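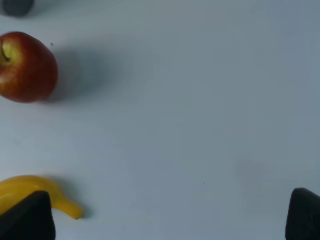

Leave the fruit on the table

My kitchen table is white, and for most of last year it had no food on it at all. The fruit lived in the bottom drawer of the fridge, in the bags it came home in. I ate very little of it. I bought apples, forgot them, found them in June and put them in the compost.

I have come round to the view that fruit should be kept out, where people walk past it. A red apple on a white table is hard to miss. You pick it up on the way to somewhere else. In the drawer it has to be remembered first, and then you have to bend down, and by that time you have opened the biscuits.

The usual objection is that fruit keeps longer in the cold. Apples do, and I don't dispute it. But a long life in a drawer is no use to me if the end is the compost bin. I would sooner buy four apples and eat them than buy a bag of 13 because the bag was cheaper. Bananas shouldn't go in the fridge anyway, as the skins turn black and then the children refuse them.

A friend, Dinesh Dwivedi, takes the other side. He lives in Clellberg, in a flat where the kitchen gets the sun from breakfast until three, and he says anything left on his worktop is soft in two days. I accept that. A hot kitchen is a different matter, and so are strawberries in any kitchen. He also thinks fruit on a table looks like a furniture showroom, and on this we don't agree. People do put plastic fruit in a bowl for show, and it can look cheerful enough, but the bowl is then full and the real fruit goes back in the drawer.

What you keep it in matters more than I expected. A deep bowl is a poor choice. The fruit at the bottom gets bruised and goes unseen until it smells. I had one I bought on holiday in Toledo, a heavy glazed thing, and I now keep clothes pegs in it. A low, open basket does the job better. Air gets through the weave, you can see what is in it from across the room, and it weighs nothing when you want to wipe the table.
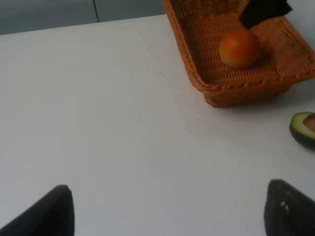

One piece of fruit in a low wicker basket.

I would also argue against filling it. A basket with one or two things in it gets emptied. A heaped one turns into an ornament that people are shy of spoiling. When mine is down to the last piece I go to the shop, and the shop in Dolten is a ten-minute walk, so it is no great hardship.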